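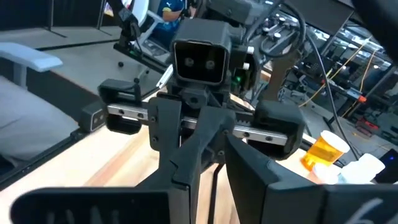

Wunley Laboratory Adopts Common Layout for Bottle and Cap Storage
July 14, 2018

The Wunley laboratory has adopted a common layout for the storage of bottles, caps and cups at its work tables. The layout, prepared under the Dedaton storage program, places upright containers on a raised wooden board and leaves the tabletop below it for items in current use. It applies to all shared tables in the Grustell building from this month.

The decision follows a review of small containers kept in the building. Bottles had been stored by the person or group that ordered them, often in closed drawers, and the same sizes were being purchased more than once. Caps were kept separately from the bottles they belonged to, and a number could no longer be matched. The review recommended that containers in regular use be stored in open view at the table, with the remainder returned to the central stockroom.

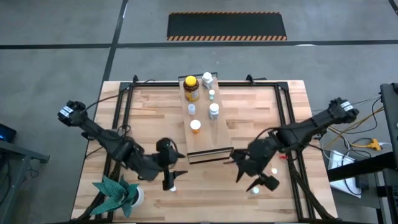

Under the new layout, the board is the assigned place for any container with its cap on. Larger bottles go toward the rear and smaller ones toward the front, so that labels remain readable from a seated position. Containers without a cap are not to be placed on the board. They stay on the tabletop until a cap has been found, or go back to the stockroom at the end of the day.

Amber bottles remain the most common type in the building. They will be joined by clear and white bottles in several small sizes, supplied by Phetsri under the current purchasing agreement. The laboratory has set a limit of 15 containers per board. Tables that need more may request a second board through the stockroom, subject to available space.

Loose caps presented a separate question. The review found that they were the items most often lost, and that white caps in particular were difficult to tell apart once removed. Several sizes differ by very little, and a cap that appears to fit may not close fully. Groups are therefore asked to lay out the small items on the tabletop, match each cap to its bottle, and set aside whatever remains before the table is handed over to the next group.

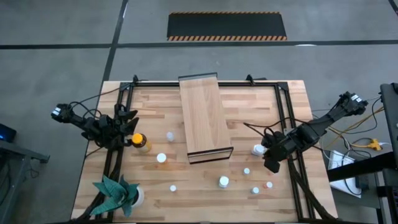 The matching work is expected to take more time during the first weeks, while older stock is being cleared. Groups may leave a partly sorted table overnight during this period, provided that a dated card is left with it. The stockroom will accept unmatched caps in any quantity and will hold them for the rest of the program. A first batch of 100 replacement caps has been set aside for bottles that have none, and these may be collected without a purchase request.

Colored caps are to stay with the bottles on which they were delivered. Yellow and orange caps are used in the building to recognize certain bottle sizes at a distance, and exchanging them has caused errors in past stock counts. Where a colored cap is damaged, the bottle should be returned with it.

Plastic cups are included in the layout for the first time. Each table will receive 2 cups in different colors. One is intended for small white parts and caps that have been sorted, and it stands on the tabletop to the side of the board. The other may be kept on the board itself and used as needed. Cups should not be stacked, and food or drink cups brought from outside the laboratory may not be used as substitutes. 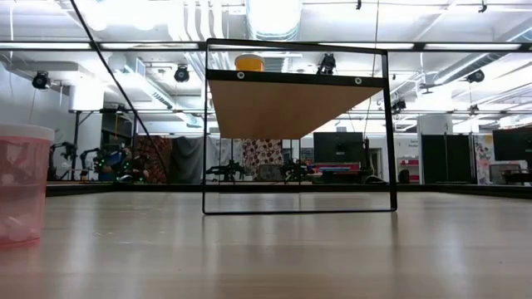
Schedule and Requests

Boards will be fitted in the Grustell building during July, beginning with the tables on the ground floor. Fitting takes place in the early morning, and tables will be available for normal use by midday. Groups are asked to remove personal items from the tabletop the evening before. Existing shelves may remain in place if they can hold the tallest bottle in use at that table.

Printed copies of the layout are available at the stockroom counter. Requests for additional boards, cups or caps should be made on the standard supply form, with the table number written in the upper corner. Forms without a table number will be returned.

A check of all shared tables is planned for the end of the month. The Dedaton program will then decide whether the same layout should be extended to the teaching rooms, where bottles are currently kept in wall cabinets. Comments from regular users of the tables will be accepted in writing at the stockroom until the check is complete.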